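## 3. Waste Composition in the Jugah Dining Hall

Kartini Lau, section author

The audit covered discarded items from the Jugah dining hall in November. Bags were collected after the evening meal, weighed on the Milley bench scale and sorted by hand into metal, paper, plastic and food residue. The full set came to 1,402 items. Items smaller than a coin were not logged.

Paper and metal were treated as separate streams from the start. Local haulers accept both, but the paper stream is rejected when it carries visible grease.
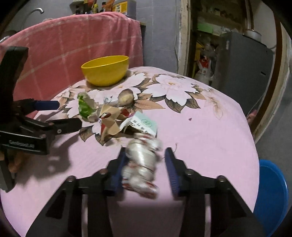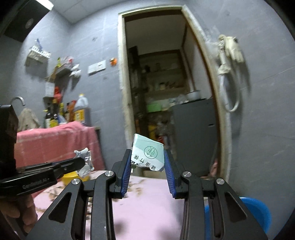 Each bag was sorted twice. Where the two sorts disagreed by more than 3 items, the bag was sorted again and the third result was used. Multilayer wrappers caused most of the disagreement. The Rukden guide places them under plastic, while the campus guide places them under residual waste. This report follows the campus guide.

### 3.1 Sources of error

The scale has a resolution of 40 g, too coarse for single wrappers. Light items were therefore weighed in lots of 100 and the mean was used. Moisture was not corrected for, so the paper masses are likely overstated.

Liquid left in drink containers was drained before weighing. Two bags were split in transit and are excluded from Table 4. The raw counts for both remain in Appendix B.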